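The Batdale bedroom, and the pick that wouldn't stop pushing
Posted 24 February 2019 in Robot pictures
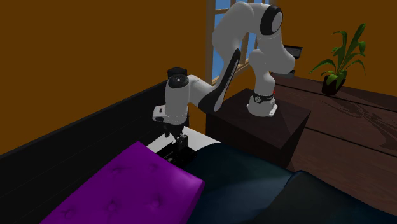

Batdale, our simulated bedroom. Arm up on its pedestal, fingers pointing down at the flat black thing on the bed.

Welcome back to the gallery! It's a short one this time, with a long story attached, so grab a coffee. A few of you at the Tollinholm open evening asked why the pick demo was switched off, and I mumbled something about a software problem and pointed you at the cookies. So this page is the proper answer.

Batdale is the room we use for trying out picks before they go anywhere near the real arm. I have a soft spot for it. Orange-brown walls, a purple cushion that I would happily have in my own house, a plant on the desk, blue sky out the window (it's always a nice day in Batdale). The task is simple to say: reach over the bed, close the fingers on a flat object, lift it, bring it back. Flat things on beds are horrible to pick up, though. The fingers have to come down really close to the sheet, and if you're a hair too high you grab air.

My fix for grabbing air was to let the arm keep creeping down until it felt something push back. It worked great in Batdale! I ran it all afternoon and then left it going while I had dinner, and I came back to a long column of successes and felt very pleased with myself.

What went wrong

The force limit was set to 40 newtons. When the arm feels that much push, it's supposed to stop, back off a little, and close its fingers. In Batdale it did exactly that. Then we moved the program over to the real arm at Tutasetti, which is what we call the back workshop, and on the first morning it came down on the test mattress, touched, and just kept on going. It leaned into that mattress like somebody trying to close a full suitcase.

Ravindra Shakya was standing at the stop button, thank goodness, and he hit it right away. The arm froze with its fingers dug into the foam. The log had a peak of 56 newtons in it. Nothing broke and nobody was inside the tape, but I had been leaning over that same mattress a minute earlier, straightening the sheet, and I thought about that a lot on the drive home.

I should say the arm wasn't being clever or stubborn. It did what I told it. I had just told it something dumb.

Finding it

We spent most of the next day blaming the wrist sensor. I swapped the cable, then swapped it back, then Ravindra put a bag of rice on the gripper and watched the numbers, and they were fine. I was pretty rude about that sensor and I take it all back.

Then Dilwyn Parry wandered in looking for a stapler and asked what the bed in Batdale was made of. I said it was a mattress. He said yes, but what's it made of in the simulator? So I looked, and the bed was set up as a hard block. All of it. It had a nice sheet and a dark blue blanket with folds in it, and underneath, as far as the physics was concerned, you might as well have been sleeping on the sidewalk.

On a hard block the push jumps up the moment the fingers touch. On foam it climbs slowly. My code averaged the force over the last few readings to smooth out the noise, and it also started that average over every time the arm took a new step down. On a hard bed you never notice, as one reading is enough to trip it. On foam, the arm stepped down, the average started over, the arm stepped down again, and so on, with the limit check always looking at a number that was too small.

So two mistakes, both mine, one hiding the other.

What we changed

The limit check now looks at the raw reading as well as the smoothed one, and either can stop the arm. The average doesn't start over anymore. There is also a floor now, a plain old height that the fingertips may not go below no matter what they think they feel, and it lives in the controller where my code can't touch it. I grumbled about that last part for an hour or so. Dilwyn let me grumble and then typed it in.

Batdale has a soft bed these days. The squish isn't perfect – it bounces back too fast, and the sheet doesn't wrinkle under the fingers the way a real one does – but when I ran the old program on it, the arm went down and kept going, same as at Tutasetti. I can't tell you how happy I was to see it fail!

House rules for the arm room, if you're visiting

Any program new to the real arm runs at crawl speed for its first 3 tries, with a person on the button who has no other job. No phone, no clipboard.
Nobody reaches over the bed while the drives are on. This includes me and the sheet.
If a run looks odd, stop it first and talk about it after.

Still on my list

I want to go through the other rooms and check what everything is made of, especially the Kawaguchi kitchen, where I have a bad feeling about the sponge. The rest of the soft stuff in Batdale needs doing too: the purple cushion is still as hard as a brick and the blanket isn't much better. And I'd like to try a thinner object under the fingers, once I trust them again.

The demo should be running for visitors again by September. If you'd like the force logs, ask me at Tollinholm and I'll put them on a stick for you. Bring your own stick, please, I'm down to my last one.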